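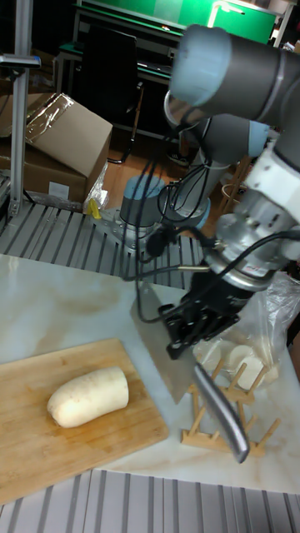
Page 20 of 85

School Facilities Help > Gyms and Indoor Courts > Floors

Adding badminton and pickleball lines to a middle school gym floor that already has two sets

Fitriani Liem
Posted 25/10/2025

I coordinate physical education at Desham, a middle school with one gym. The floor is maple, 85 feet long by 60 feet wide between the wall pads. It has a 74 by 42 foot basketball court in black and a full-size volleyball court in dark red. Both were painted at the last full sanding, which predates me.

Next year's PE plan adds a badminton unit and a pickleball unit for grades six through eight. Class size means we need three courts running at once. I have drawn them crosswise, with the 44-foot dimension running across the gym. Three courts at 20 feet each take 60 feet of the length and leave 25 feet to divide among four gaps.

The options I have been given:

1. Have the lines painted when the floor gets its annual screen and recoat. Our contractor, Nallness, quoted $1510 for three courts in one color, sport not specified. That is for layout and paint only. The recoat is already in the maintenance budget.

2. Put down vinyl court tape at the start of each unit and pull it up at the end.

3. Use rubber throw-down lines and corner markers.

My concerns, in order. The basketball coach says the floor is already hard to read and a third and fourth color will make it worse. The finish is Toltine water-based, last coated in April, and I have read conflicting things about tape pulling it up. I also don't know if one set of lines can serve both badminton and pickleball. The outside dimensions match, so it seems wasteful to mark them twice.

There is a county game on this floor most weeks in winter, so anything that could get us in trouble with officials is a problem. Standards are in fixed floor sleeves for volleyball only. For the new units we would use portable net stands.

Areti Gavalas

I have laid out a lot of school floors, so I will take these one at a time.

Shared lines. The outer rectangle is the same for both sports: 20 by 44 feet, measured to the outside edges of the lines. Badminton also has singles sidelines, 18 inches in from the doubles sidelines, and a long service line for doubles, 2 feet 6 inches in from the back boundary. Pickleball uses neither. The conflict is at the front. The badminton short service line is 6 feet 6 inches from the net. The pickleball non-volley line is 7 feet from the net, and the line itself counts as part of the zone. Badminton lines are an inch and a half wide and pickleball lines are two inches. If you paint both to spec, there are two and a half inches of bare floor between them, and from the baseline they look like one thick smear.

For PE, choose one. I would paint the badminton court, leave off the singles sidelines, and play pickleball to the short service line. Sixth graders will not be affected by six inches. If you later run a pickleball club that cares, add a 7-foot line with short tape pieces on club days.

The center line is also shared if you stop it at the short service line on each side. Both sports leave the area next to the net undivided. Check the contractor's drawing for this, as I have seen a center line carried straight through to the net more than once.

Spacing. Your 25 spare feet divided evenly gives 6 feet 3 inches in each of the four gaps. Across the gym, 60 minus 44 leaves 8 feet behind each baseline. That works for instruction. It is tight for pickleball, where players back up for deep returns, so keep the end walls padded and keep bags and carts off them. I would not divide the gaps evenly. Put 7 feet between courts and 5 feet 6 inches at the two outside edges. The collisions are between courts, where two players are looking the same way and moving toward each other. Before you commit, check where the outside lines land relative to the bleachers when they are pulled out a row or two.

Color. Line confusion depends more on contrast than on the number of colors. Black and dark red are both dark against maple and they are your game lines, so leave them dominant. Use a muted color for the new set. A gray-tan or a pale blue reads well to someone standing on a 20-foot court and mostly drops out for someone looking down a 74-foot one. Do not use white or yellow. Ask for sample strips on a board with two coats of your own finish over them, because water-based and oil-modified finishes shift the color differently.

Breaks at crossings. Have the subordinate lines interrupted wherever they cross a basketball or volleyball line, with a gap of about an inch on each side. The dominant line then stays continuous. It is standard practice and most contractors will do it without extra charge if it is on the drawing. They will not do it if it isn't. It also settles the officials issue in most places, but your state association has the final word and will answer an email.

Quote. $1510 for three one-color courts is within the normal range. Get these in writing: dimensions to outside edge, line width, break distance, paint compatible with the finish brand, and who is responsible if the paint bleeds under the masking. Also get the cure time before foot traffic and before taping or net stands. Those two times are different.

Deming Xiong

Just use tape. We have done it for years and it takes two people one period.

Areti Gavalas

Deming, on which finish? It matters for her case.

Deming Xiong

No idea, it's a wood gym. We use the Lu tape from the catalog. A corner lifts now and then and we stick it back.

Přemysl Čierny

I am adding some detail on tape, as the reply above leaves out the part Fitriani asked about.

Removable court tape is safe on a sound, fully cured finish for a limited time. The common failures are:

Tape applied before the finish has cured. A water-based coat can be walked on long before it has reached full hardness. Follow the finish maker's data sheet for tape specifically. If the sheet says nothing about tape, call them. A coat from April is past this stage.

Poor bond between coats. If the last recoat went over a floor that was not fully cleaned, the top coat will come up with the tape in strips. It has nothing to do with the tape. You can test for it. Put a foot of tape in a corner under the bleachers, rub it down hard, leave it for two weeks, then pull it. If it takes finish with it, do not tape the floor and tell your contractor before the next recoat, because that recoat will have the same problem.

Left too long. The adhesive stays on the floor and the vinyl shrinks. Two weeks is comfortable. A six-week unit is at the edge for many products. An auto scrubber running over the tape every night makes it worse, as the pad catches the edges and water gets underneath.

Wrong removal. Pull it back low, nearly flat against itself, and slowly. Pulling straight up is how you lift the coat. Take up residue with the cleaner named by the finish manufacturer. Do not use anything with citrus solvent or acetone on Toltine or any other water-based product until you have it in writing that you can.

Quantity. One badminton court without the singles sidelines takes 201 feet of tape. That is the perimeter at 128, two short service lines and two long service lines at 20 each less the corners, and the center lines. Three courts comes to a bit over 600 feet per unit, and you have two units. A case of 1000 feet will not cover both if you pull it up in between. Add the labor and the tape cost passes the paint quote within a few years, depending on who does the work and what you pay for it.

Edit: rechecked my arithmetic. Perimeter 128, plus four cross lines at 20 is 80, plus the center line from each short service line to the back boundary at 15 feet 6 inches, times two, is 31. Total 239 feet per court, 717 feet for three. The 201 above is wrong. The conclusion about the case does not change.

Throw-down rubber lines are fine for stations and small-sided games. I would not use them for a whole court. They slide when stepped on at an angle, and the corners drift through the period.

One item nobody has raised is the net stands. Portable stands on wheels will mark a water-based finish if the casters are hard plastic. Get soft non-marking casters, or set the stands on carpet squares. The badminton net is 5 feet 1 inch at the posts and 5 feet at center. Pickleball is 36 inches at the posts and 34 at center. Adjustable stands that cover both heights exist, but check that they go low enough before ordering. Several that are sold as multi-sport stop short of it.

Fitriani Liem

Thank you. I put a tape strip under the east bleachers and will report what it does. I have asked Nallness for a revised drawing with the badminton layout, no singles sidelines, the center line stopped at the short service line, and breaks at every crossing. They said the breaks are included. The color will be pale blue or gray-tan once we see the board.

Areti, with 5 feet 6 inches on the outside, the south court line runs under the first bleacher row when it is out. We keep that side closed during PE, so I am leaving it.

Areti Gavalas

That works. Have them note it on the drawing so the installer doesn't shift the court on the day.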